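Building a wrestling ring at home, what size and how stiff should it be?

Posted in Independent Wrestling > Training and Gear

Kofi Eshun
Joined in April

Four of us train together and we are putting up a practice ring in a rented unit in Wustwood. We have all done basic bumps at the Narkuveck school, so we are not starting from zero, but we can't get out there more than once or twice a month.

The ceiling is the problem. It is 108 inches at the lowest beam. A normal ring deck would put us far too close to it, so I want to go low, with the deck 2 feet off the floor or even less. Does a low ring still give enough under you when you land flat? And is it worth buying a used frame from Dufour, or should we have one welded locally? They quoted us $1138 for a frame with posts, no boards, no mat, no ropes.

We mostly want to work on running the ropes, back bumps and chain wrestling. No top rope stuff for now.

Naveen Solanki
Top contributor

I helped put up two low rings, one of them in a room with less height than yours. The short version is that the deck height matters less than what the boards are sitting on. If they lie on beams that can flex a little, you will feel some give even in a low ring. If you set them straight on blocks on a concrete floor, it will feel like concrete, and your neck and lower back will tell you the next morning.

Go for a center spring or a center beam with some travel, and leave enough room under it so it never hits the floor. Measure that with the heaviest person in your group jumping in the middle, not just standing there. Then the foam. Don't go too thick. People buy soft gym foam thinking it is safer and then roll an ankle running the ropes. Firm closed-cell foam under a tight canvas is what you want. 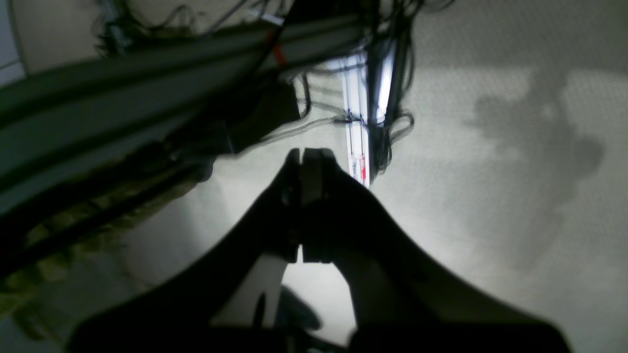

Up close, against the light.

For the ropes, decide early between real rope and cable in hose. Real rope is kinder on the ribs but it stretches, and you will be tightening turnbuckles before every session for the first few weeks. We used cable from Trastik and only had to adjust it now and then. Either way, pad every turnbuckle, including the ones you think you won't hit.

On the ceiling: with 108 inches and a 2 foot deck you have 84 inches left, and the foam and canvas take a bit off that. Fine for bumps and holds. Not fine for suplexes, and a body slam with a tall guy lifting will get tight. I would mark the lowest beam with bright tape and agree that nobody gets lifted on that side.

As for the frame, $1138 is okay if the posts are straight and the welds are clean. Go and look at it before you pay – bring a level, and check the corner brackets where the ropes pull.

Dufour fan 90

just get mats for the first year. rings are cool but the four of you will spend every weekend fixing it. my cousin's one squeaked so loud the neighbors complained

Kofi Eshun

Thanks both. We have mats already, the ropes are really what we're missing. Naveen, did you bolt the posts to the floor or did the frame hold them by itself?

Naveen Solanki

The frame held them. Cross-brace underneath, corner to corner, and recheck the bolts after the first couple of sessions. I'd ask your landlord before drilling anything.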